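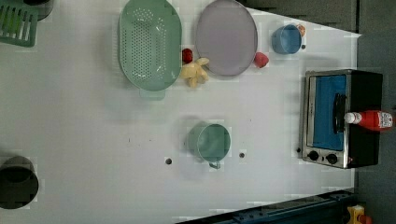
Tumavach is the little collection of recordings we made at the Sollmont open day in May, when the Tameo table was set up for visitors and anybody who fancied it could ask the arm to tidy, fetch or put away. We had hoped for a handful of takers and came home with 88 episodes, which pleased us no end! Most people went straight for the toy food – the strawberry was a great favourite, and so was the green colander, with its short handle tab that gives a gripper something to aim at. The ketchup bottle lying across the top of the toaster oven was a popular request too, mostly from the younger visitors.

What you get

Each episode has one overhead video, the joint readings and the request as the visitor spoke it, typed up afterwards by Amirul Tjoa, who was very patient with the background chatter. Of the lot, 60 were recorded in the morning and the rest after lunch. Episodes run to 40 seconds at most.

Things to know before you use it

Visitors moved the items between turns however they liked, so please don't rely on a fixed starting layout. In 4 episodes the spoken request was lost in the noise and the text field is blank – we kept them in, as the movement itself is still useful.

Loading

Use the Latuheru reader and point it at the episodes folder. Older versions skip the blank requests without a warning, so do update first. Corrections are always welcome, and Amirul looks after the transcripts.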